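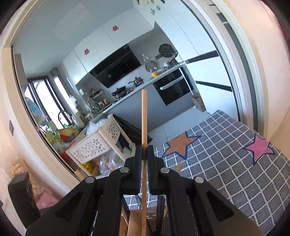

Kitchen and Table, Femodholm flat
Progress report to the Schumacher Fund, second period, up to the end of October
Written by Arlo Montoya

Dear colleagues,

I send you the report for the second period of our small project. As you know, the grant is used for one flat in Femodholm, where families come to cook something simple and afterwards sit together at the table in the next room and make things by hand. In this period we received 147 visits, from 13 families. In the first period the visits were fewer, but the summer was in the middle of it, so I would not compare the two numbers too strictly.

The kitchen

The kitchen is now in daily use. In your last letter you asked if the equipment is enough for the groups. For cooking it is enough. We have the stove with the hood over it, the built-in oven, the refrigerator and a good length of grey worktop. The grill pan is used more than I expected when I wrote the application. The spices stand in glass jars in the metal rack near the sink, where all can reach them. I had planned to move them into an upper cabinet, but the parents asked me to leave them there and I agreed.

One ring of the stove heats slowly. The landlord has been informed by letter and has promised to send a person. Until this is repaired we cook in groups of four at the most.

Storage

I must report that this part is behind the plan. The white plastic cart with the flower pattern was meant to hold all dry food and all packages, and it does not. Bags and containers collect beside it, and the yellow basket, which should be for things in use the same week, is used for everything. I have tried labels for one month. They were respected for the first days.

My proposal is to buy one closed cupboard from Flavemeo, with doors, of the same height as the worktop. The price is inside the budget line for furniture and I ask for your permission to use it in this way. The cart can then go to the table room for paper and sticks.

Money

We spent 604 euros in this period. The largest part was food. The next was material for the table, mostly paper, card, wooden sticks, cups and plastic spoons. The receipts are in the folder which I sent separately. One receipt from September is missing and I have paid this amount myself, so it is not included.
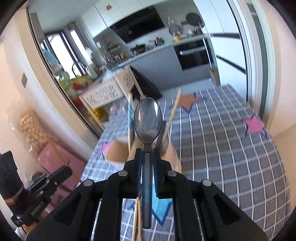 Activities at the table

The table work grew out of the cooking. While the oven was on, the children had nothing to do, and we began to give them the spoons, the skewers and the coloured paper. Now it is a part of its own, and some families come mainly for it. A light blue strip on a stick, a star cut from card, a paper cup to stand the sticks in: these are cheap things, and a child of five can do them together with a child of eleven.

The stars became the favourite. They are in brown, pink and light blue with a blue outline, and they go well on the grey checked cloth. We want to hang the best ones in the stairway in December, if the other tenants agree. I have asked two of them and both said yes.

What did not work so well was the time. We planned forty minutes for the table and it takes more than one hour, so the washing-up begins late and some families must leave before it. From November we will start the table at three o'clock and not at half past three.

Puffed snacks are still what the children ask for first. We keep them for the end of the afternoon.

Next period

The repair of the stove ring, as written above.
The cupboard, if you agree.
A cooking afternoon together with the parents' group from Flonduver, who have offered to bring their own ingredients and need only the oven and the table.
A second pair of good scissors for left-handed children.

I would be thankful to have your answer about the cupboard before the middle of November, as the delivery takes three weeks. The next report will come to you at the end of January.

With kind regards,
Arlo Montoya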